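July — bench notes, planning for the teardown cell

Sat down with Haruna after lunch to go over the equipment list again. We've got $4,000 less than I wanted (isn't it always the way), so something has to give. The Sirolitz quote for a second arm is out till next year, full stop.

What I do want is finger pads. Vukero sells them in packs of 6 for $400, and I'd take two packs and call it good. Jonatan reckons we should print our own and put the money toward a proper tool changer — fair point, but he's not the one changing them over! Also pencilled in $1,000 for more fixture plates in grey, same colour as the rest.

Still waiting on Margit for the shipping number. Bug her.

Processor work on the Dell tower:

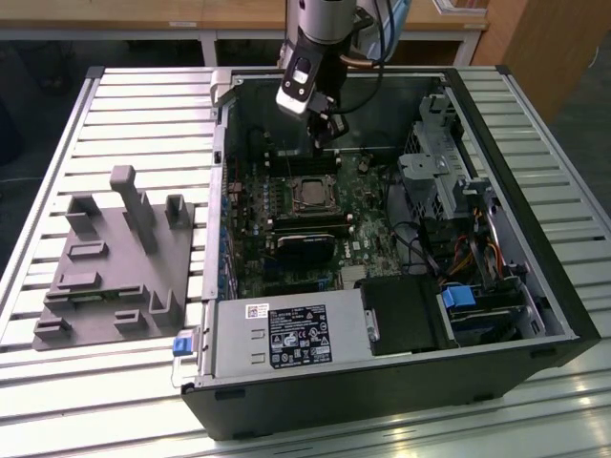
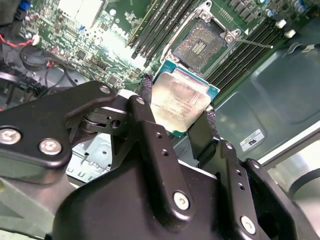
Do we need a spare gripper before we order the second arm?
Get the spare first. One dead gripper stops the whole bench, and the arm can wait.

Recent entries
Coltadia controller quote
Bench power and outlets
Fixture plate wish list

Last updated: July, 4:00 pm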